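Wongate Community Garden — progress report to the Hitcombe Fund
2023-03-26

Hello again from Wongate! I'm a week behind with this one, sorry, but the tomatoes all came on at once and if you've ever had a shed full of tomatoes you'll know how the evenings go.

Since the January report we've finished the raised beds on the north side, put in most of the drip line, started the Wednesday seed sessions and had one proper argument with a water meter. I'll take them more or less in that order.
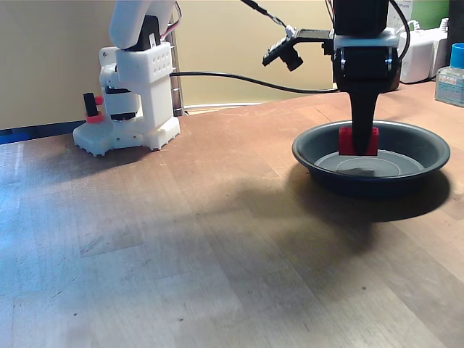
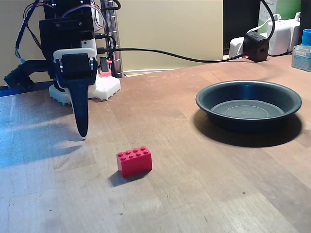 The raised beds first, as they were the biggest line in the budget. All the beds along the north fence are built, filled and planted. We went with the taller design in the end, the one you can weed from a chair, and it has made a real difference to who turns up. Several of our older gardeners had quietly dropped off over the past couple of years (sore knees, mostly) and they're back and bossing everyone about, which I'm delighted by. The soil came from Burkora in two loads. The first was lovely. The second was full of clay lumps the size of my fist, so we rang them, and to their credit they knocked $237 off the bill and dropped off some extra compost the following week. We dug it through over two very hot afternoons and I wouldn't care to repeat it.

Now the irrigation. You gave us $3000 for this and I'd hoped to be telling you it was done and dusted. It isn't quite. The main line runs from the tap by the gate down to the old plum tree, and every bed on that side is on a timer. The lower section is still being watered by hand. We had the trench dug and then found an old clay pipe that wasn't on any plan we'd been given, and it took most of a month to get an answer from the council on whether it was live. (It's not.) So the trench has sat open with boards over it, and we'll lay the rest of the line after Easter when people are back from their holidays.

The water meter business was separate and very silly. Our bill for the summer quarter came in far higher than anyone expected and I spent a good few mornings crawling about looking for a leak. There was no leak. The meter had been read wrong, and a corrected bill has since arrived. I only mention it because you may see the first amount in the bank statements attached, with the refund a few lines further down.

The Wednesday seed sessions have been the happy surprise. We planned them as a small thing, an hour after school pick-up where people could swap seed and learn to save their own, and they've grown into a regular fixture with a big pot of tea and far too many biscuits. We've had beans, lettuce, three sorts of pumpkin and a purple carrot that I have my doubts about. The Iturra allotments across the creek heard about it and sent over a box of their broad beans, and we've sent them garlic in return. We'd love to do a joint swap day with them in spring if you'd be open to us using a little of the events money for it.

Spending so far is close to plan. Of the $2000 set aside for timber and fixings we have $99 left, and I'd like to put that towards a second wheelbarrow, the first one having lost its wheel in the middle of the clay episode. Let me know if that needs a formal request and I'll fill in whichever form it is. Everything else is in the spreadsheet, and I've coloured the unpaid invoices yellow so they're easy to find.

A couple of things haven't gone to plan. The compost bays are still on paper. I keep getting quotes and the quotes keep going up, so we may build them from pallets ourselves and save the money for the shade sail. And the school group that was going to take on the corner plot has pulled out for this term — new timetable, no hard feelings, they're hoping for term three. We've sown it with a green manure crop in the meantime so it doesn't go to weeds.

Next on the list is finishing the lower drip line, getting the garlic and onions in, and fixing the gate latch before it takes off somebody's finger. You're very welcome to visit any Wednesday afternoon. Bring a bag, as you won't be let out without zucchini.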